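Wurkedar Tekotley
Four-voice analog synthesizer, desktop module

In stock — ships Friday

If you have been following small synth builders for a while, you probably know the name Wurkedar from their little drum voice, the Ambrose. The Tekotley is their first polyphonic instrument, and we have been playing ours in the shop pretty much nonstop. It is a big, warm, slightly unruly synth in a case you can carry under one arm.
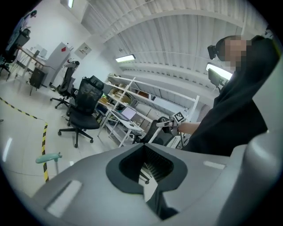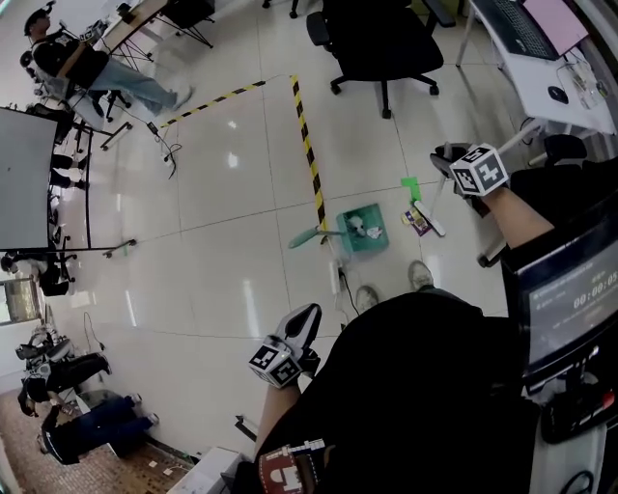
What it is

The Tekotley is a four-voice analog synth with two oscillators per voice, a shared modulation section and a very good chorus. Wurkedar's designer, Valentin Ghiță, started it as a monosynth and kept adding voice cards until he ran out of room on the board. You can still feel that when you play it. Each voice has its own small tuning drift and its own filter, so a held chord moves in a way that makes you want to sit there and listen to it (we have lost whole lunch breaks to this).

There are no menus for sound design. Every control that shapes the sound has a knob, a slider or a switch. The small display is only there for patch names, MIDI settings and tuning.

The oscillators

Each oscillator gives you saw, triangle and variable pulse, and you can mix the waves instead of picking one. Oscillator two can be synced to oscillator one, or dropped into low range and used as an extra modulation source. The sync sound is wonderful! Sweep it slowly with the second envelope and you get that tearing, vocal lead tone that cuts through anything.

A noise source and a sub-oscillator sit in the same mixer. Push the mixer past two o'clock and it starts to overdrive, gently at first, and then it gets quite rude. Clive Goodall in our repair room likes everything at full and we have had to ask him to use headphones.

The filter

The filter is a four-pole low-pass with a switch for two-pole. In four-pole mode it will self-oscillate and track the keyboard well enough to play tunes on. Two-pole is brighter and looser, and I find myself using it more for pads and plucky things.

One detail I love: the resonance doesn't thin out the low end as you turn it up. There is a bass compensation trimmer on the back panel if you prefer the older behavior. It arrives set to the middle.

Modulation

Two envelopes per voice, one LFO per voice and one global LFO. The voice LFOs can run free or restart with each note, and when they run free the whole synth gets a lovely seasick wobble on slow chords. The modulation section has eight sources and a row of destination buttons. Hold a source, press a destination, turn the amount knob. It took me one evening to stop thinking about it.

Velocity and aftertouch are both supported, along with mono aftertouch from older keyboards. Polyphonic aftertouch works too, as of the September firmware.

The chorus

Two buttons, three settings (one, two, or both together). It is a true stereo analog chorus and it does add a bit of hiss, as these circuits always have. If that bothers you on a quiet recording, switch it off and use your own. Nelly Guzmán, who made many of the factory patches, leaves it on for nearly everything, and after hearing her string sounds I understand why.

Arpeggiator and sequencer

The arpeggiator has the usual patterns plus a random mode that repeats its random pattern until you lift your hands, so you can catch a happy accident and keep it. The sequencer stores up to 64 steps per pattern, with ties, rests and one lane of knob movement. You can transpose a running sequence from the keyboard while playing a different part by hand over the top, though the two will share the four voices between them.

Patches

There is room for 600 patches. The first bank comes filled with sounds by Nelly Guzmán and Kwame Fiadzo, and the rest is yours to fill. Kwame's basses are near the end of the factory bank and they are easy to miss, so do scroll down to them. Patches can be backed up over USB as single files or as a whole bank.

Specifications

Voices: 4
Oscillators: 2 per voice, plus sub and noise
Filter: analog low-pass, 2-pole or 4-pole, one per voice
Envelopes: 2 per voice
LFOs: 1 per voice, 1 global
Effects: analog stereo chorus
Patch memory: 600
Sequencer: 64 steps
Audio out: left and right, 1/4 inch, plus headphones
Audio in: 1/4 inch, routed to the filter
MIDI: in, out and thru on 5-pin, plus USB
Clock: in and out, 3.5 mm
Power: external 12 V supply, included
Width: 528 mm

In the box

Tekotley synthesizer, power supply, USB cable, printed manual, a blank patch sheet pad and four rubber feet for setting it at an angle.

Works well with

Any MIDI keyboard will do, but it is a great match for the Flurkenetti 49, which sends polyphonic aftertouch and sits neatly behind it on a desk. A padded bag is sold separately.

Good to know

Give it ten minutes to warm up before you tune it. Auto-tune takes a few seconds — hold Shift and press Tune. If one voice still sounds off afterward, run it a second time with the chorus switched off. Glykeria Politis on our support desk has written up the calibration steps for anyone who wants to go further, and she will happily email them to you.

Warranty is two years, parts and labor, and repairs are done in our own workshop.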